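Gripper cable snagging at the wrist on a tabletop pick cell

Posted Jul 16, 2026 by Plistwood

Single white arm with a two-finger gripper, picking toy food and foam cubes off a white table. The gripper cable is held to the arm by one black strap.

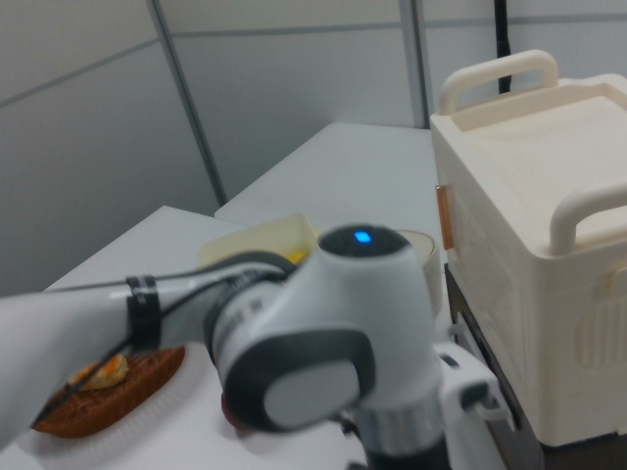

Gripper comms drop out on some wrist rotations, always past 200 degrees on joint 6. Reseating the connector at the flange made no difference. Is one strap enough, and how much slack should I leave?

Sandulon

Had the same fault in December. Swapped the cable, fixed.

Magyar

Don't buy a cable yet. Jog to the two extremes of the last joint with the gripper pointing straight down and look at the loop in each.

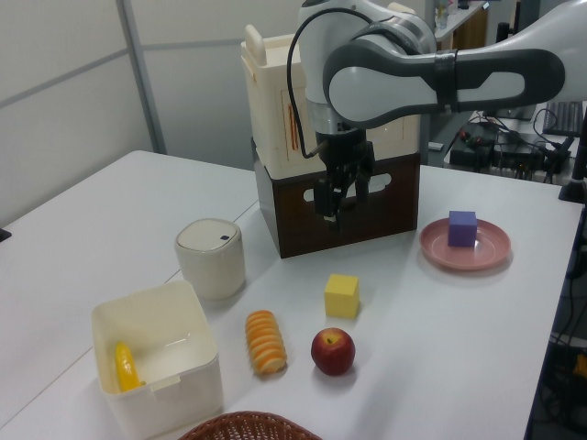
If it pulls tight at either end, loosen the strap and feed slack toward the wrist. Too much is also a problem, as a low loop will catch on bin rims and box handles. I'd add a second strap on the same link, snug but not crushing the jacket. Keep it clear of the joint covers.

Then recheck at your lowest pick height. Small items next to a basket are the worst case, with the wrist down low and turning to line up the fingers.

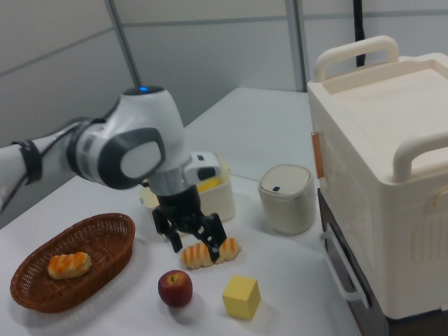
Run it at reduced speed for 2 hours and read the log. If the dropouts persist with the loop slack at both ends, check continuity while flexing the cable by hand, power off. An open circuit there means Sandulon is right and it's the cable.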